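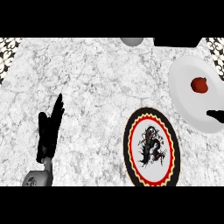
Guías prácticas · Automatización en el puesto de trabajo

Cómo incorporar un robot de dos brazos al puesto de emplatado: guía para responsables de cocina y personal de sala

Última actualización: 12 de julio de 2026

La presente guía describe el procedimiento que sigue Cladard para introducir un robot de dos brazos en las tareas de preparación y emplatado de sus comedores de empresa. Se dirige a los responsables de cocina, a los mandos intermedios y a las personas cuyo puesto se ve modificado por el cambio. El texto recoge la experiencia del comedor de Pitis, donde el puesto automatizado entró en servicio en marzo, y ha sido revisado por Tomás Rocha, responsable de operaciones, y Tomás Pacheco, delegado de prevención.

Antes de empezar

El robot no sustituye a un puesto completo. Asume movimientos concretos: tomar una pieza pequeña, trasladarla y depositarla en un plato. El corte, la cocción, el control de alérgenos y la decisión de que un plato puede salir siguen correspondiendo a una persona. Conviene que esta distribución figure por escrito y que el equipo la conozca antes de ver la primera simulación.

Paso 1. Describir la tarea tal como se realiza

Observe el trabajo durante varios servicios y anote cada movimiento, incluidos los que no aparecen en la ficha del puesto: girar un plato para comprobar el borde, apartar una fruta golpeada, dejar sitio a una compañera. En Pitis, la primera ficha recogía 11 movimientos y la definitiva, 19. La diferencia procedía casi por entero de las conversaciones con la plantilla.

Paso 2. Reproducir el puesto en simulación

Prepare un modelo de la encimera con la vajilla y las piezas que se vayan a manipular. Una escena sencilla es suficiente para comenzar: una superficie de mármol, un plato blanco liso con una sola fruta roja y un plato decorado cerca de él. El plato decorado, con su borde negro, su franja roja y un dragón en el centro, permite comprobar si el sistema distingue el dibujo de un alimento.

Deje espacio libre en la encimera. Las pinzas necesitan margen para aproximarse, y el personal también lo necesitará cuando el puesto sea real.

Paso 3. Asignar el trabajo a cada brazo

Determine qué brazo se ocupa de cada zona. Si el derecho trabaja sobre el plato blanco, el izquierdo puede permanecer sobre una parte despejada de la superficie hasta que le corresponda intervenir. Cuando dos platos están casi en contacto, compruebe con especial atención las trayectorias que pasan por encima de ambos bordes.

Antes del traslado a la cocina, en Pitis se completaron 2,627 ensayos simulados. La cifra no constituye un requisito para otros centros - depende de la variedad de la vajilla y de las piezas -, pero sirve de referencia para planificar los plazos.

Paso 4. Formar al personal en el turno

La formación se imparte en horario laboral y se divide en dos sesiones. En la primera se explica el recorrido de los brazos con ayuda de la simulación. En la segunda, ya junto al equipo, cada persona practica lo siguiente:

Detener el robot y volver a ponerlo en marcha.
Retirar una pieza mal colocada con el robot detenido.
Registrar una incidencia en Dai, la aplicación interna de turnos.
Solicitar asistencia a Jonusbridge, empresa encargada del mantenimiento.

Ninguna persona debe quedar a cargo del puesto sin haber completado ambas sesiones.

Paso 5. Revisar las funciones y los ritmos

La automatización desplaza el esfuerzo. Disminuyen los gestos repetidos de muñeca y aumenta el tiempo dedicado a vigilar, reponer y corregir. Esa vigilancia también cansa y ha de contemplarse en las rotaciones. En Pitis se acordó que el ritmo lo fija la persona responsable del pase y que los registros del robot no se emplean para evaluar el rendimiento individual.

Si las nuevas tareas modifican la categoría profesional, comuníquelo a Recursos Humanos antes de la puesta en marcha.

Paso 6. Seguimiento

Durante el primer mes, reserve unos minutos al final de cada servicio para recoger observaciones. Las incidencias que se repitan deben reproducirse en simulación antes de cambiar la configuración del puesto. Toda modificación de las trayectorias requiere el visto bueno del delegado de prevención.

Documentos relacionados

Ficha del puesto de emplatado
Protocolo de parada y rearme
Acuerdo sobre el uso de registros de actividad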